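How to Clean Sticky Scissors

Tape, glue and three years of opened parcels will gum up any pair. Mine once refused a birthday ribbon – a low point.

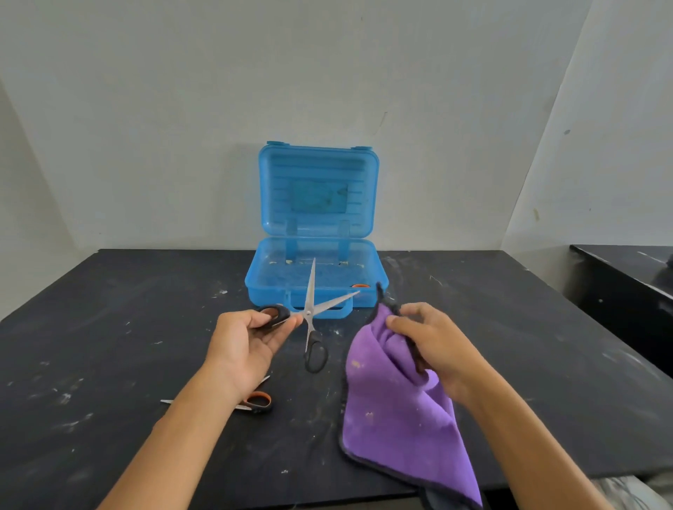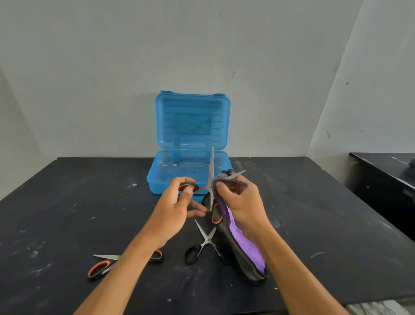
Open the blades wide and wipe from the pivot outward, never along the edge. Put a drop of rubbing alcohol on the cloth and hold it on the worst patch for 45 seconds. Florncombe sells a special fluid for this. It smells expensive.

For rust, use 400 grit paper, flat side only, 7 light strokes. Add one drop of oil at the screw, snip the air a few times, wipe again. Then hide them from the family, who will be cutting tape by November.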